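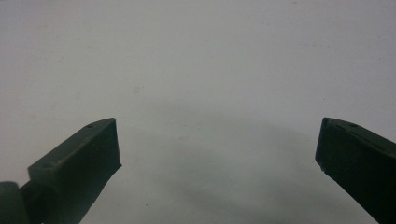 How to Clean and Look After a White Tabletop

Updated May 29, 2025

White tops show everything: coffee, pen, the gray smudge where your wrist rests. Most of it comes off with dish soap and a bit of time. The steps below are for painted, laminate and melamine tops. If yours is stone or raw wood, use a different guide. Stone can be damaged by acids, even weak ones like vinegar, and raw wood soaks up water.

If you don't know what the top is made of, look underneath. Laminate and melamine usually have a chipboard or fiberboard core you can see at a screw hole or an unfinished edge. Painted wood often has drips or brush marks on the underside.

What you need

Dish soap
A bucket of warm water
Microfiber cloths (4 is enough)
Baking soda
Rubbing alcohol
A soft toothbrush
A plastic scraper or an old store card

Skip scouring powder, steel wool and anything with grit in it. I also don't use melamine foam sponges on a glossy top. They are a very fine abrasive, and they leave a dull patch that can't be polished out.

Step 1: Clear and dust

Take everything off, including the lamp and the cable clips. Wipe with a dry cloth first. Crumbs and sand will scratch if you push them around with a wet one.

Step 2: Wash

Put a small squirt of soap in the warm water. Wring the cloth out until it no longer drips and work from the back edge toward you. Change to a clean cloth for the rinse, using plain water, then dry with a third. Don't leave it to air dry. Hard water leaves rings, and on white they look like dirt.

Go around the edge strip with the toothbrush. Keep water away from any place where the strip has lifted — chipboard swells when it gets wet and does not go back down.
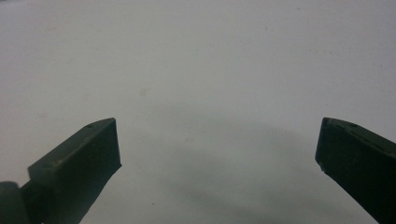
A pale surface, white to light gray.

Step 3: Treat what is left

Look at the top from a low angle, with a window or lamp on the far side. You will see spots you missed from above.

Coffee and tea: mix baking soda with water until it is like toothpaste. Spread it on with a finger, leave it 13 minutes, and wipe off with a damp cloth. Don't rub hard. Old rings may need it done 2 or 3 times.

Ballpoint and marker: put rubbing alcohol on a corner of cloth and dab, turning to a clean part each time you pick up color. Test under the edge first if the top is painted. Some paints soften, and if any white comes off on the cloth, stop.

Tape and sticker residue: warm it with a hair dryer on low, lift it with the plastic scraper, then rub what remains with a drop of cooking oil. Wash the oil off with soap.

Black scuffs: try a pencil eraser, a white one. Pink erasers can leave their own color behind.

Yellowing: sun damage does not clean off. On a painted top you can repaint. On laminate you live with it or turn the table around. My own desk, bought secondhand in Mundow, sat under a south window through one August with a printer on it, and the shape of the printer is still there.

Repairing small chips

Appliance touch-up paint works for chips smaller than a pencil eraser. Clean the chip with alcohol and let it dry. Use the tip of a toothpick and put on two thin coats, an hour apart. Whites vary a lot, so try the color on the underside before you commit. Mine needed a slightly grayer white than the one I bought first.

Larger chips in laminate want a filler paste made for the job. Press it in a little proud, scrape it level with the plastic card before it sets, and leave it overnight.

Weekly care

A damp cloth with a drop of soap, then a dry cloth. Skip furniture polish — it builds up on laminate and holds dust. Use coasters, and put a mat under anything with rubber feet, as some rubber leaves a brown mark that none of the methods above will shift.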